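Siebe Kramer on teaching by hand

Siebe Kramer had warned me on the phone that his job isn't much to look at, and then he talked about it for most of a morning, through two pots of tea and a long detour about his mother's knitting. He teaches robots for Birnska, in Prelasgate, and the teaching is done by remote control: he moves a pair of handles, the arms copy him, and every movement gets saved.

"People expect me to be typing," he said. "I do hardly any typing! I pick things up, I put them in the tub, and I try to do it the way I'd like it done back to me."

The small green pieces he has been working with lately are light and awkward, and no two of them sit quite the same way on the wood.
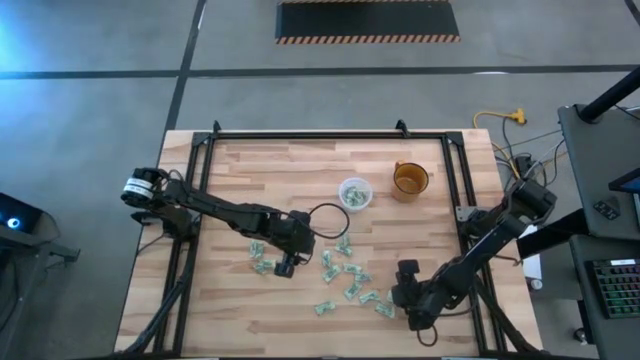 Slow hands, but not too slow

When he started in July he was, by his own cheerful account, dreadful. He rushed, he changed his mind halfway to the table, and all of that dithering went into the recordings along with everything else. His colleague Ina sat down with him and they threw out 23 of his first 82 runs.

"She was very kind about it. She said the arm will learn your hesitating as happily as it learns your picking up. So now I decide which one I'm going for before I move, and if I fumble I carry on and fix it, because I'd like it to see that part too."

He relies a good deal on the close view from the wrist, where he can judge the gap between the fingers.
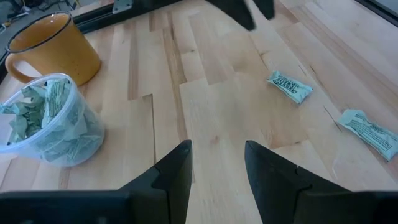

Which hand goes first

Two arms bring their own quarrels, and Kramer has firm opinions on the matter. He likes each arm to keep to its own side as far as it can, and he'd sooner have one wait than have both reach over the mug together (he has knocked a mug before and still winces about it).

"You can't feel anything through the handles, you see, so you're watching the whole time. After four runs in a row I get up and have a stretch, and my colour comes back."
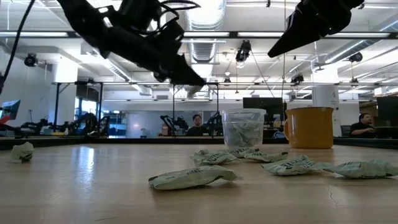 Both grippers above the table, with the tub and the mug towards the back.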